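Drive swap task, week six

Our team at Penton has been working on the drive swap for most of the term now, and I said I would write up where we are before the July break. The task is simple to explain. The arm takes a hard drive caddy with a blue plastic frame and puts it into a bay, and it has to do that again and again without a person touching it.

Wrist camera views, both with the caddy in the gripper:
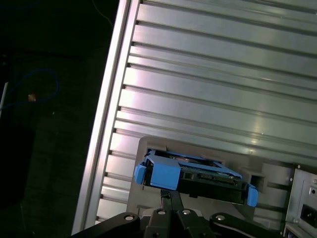
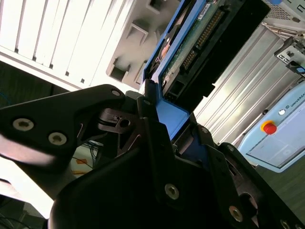 What changed since the last post

The biggest change is the grasp. We used to close on the middle of the caddy and hope for the best. The trouble is that the caddy can rotate a little between the fingers, and a few degrees is enough to catch a corner on the bay. Now we grip closer to one end and the arm does a short wiggle before it pushes. The wiggle was copied from the Jellholm team, who showed it at the spring meetup and were nice enough to share their settings.

We also gave up on doing the whole insertion at one speed. It comes in fast, stops a little short, and then creeps. That made each run slower and I was against it at first, but the jams went down enough that I stopped arguing.

Numbers so far

We have logged 400 attempts with the new grasp. Of those, 199 went in on the first push and 106 more went in after one retry. The rest were stopped by hand or timed out. I would like the first number to be a lot higher. Most of the failures are the same failure - the leading edge goes in slightly tilted and the arm keeps pushing when it should back off.

Runs are done in blocks of 30, then we check the finger bolts. One worked itself loose in May and we lost an afternoon of data before we found it.

Still to do

- Finish the force limit so the arm backs off by itself.
- Relabel the early runs. Half of them use the old names for the bays.
- Try the Pultora planner again. It failed on our setup last time, but that was an older version.
- Write the two-page summary for the Duangkaew student challenge. The deadline is closer than it looks.

I have the lab from 4 pm most days until the break, so the force limit comes first. The log format is also a mess, and I will put up a separate post on that once I have cleaned up the scripts.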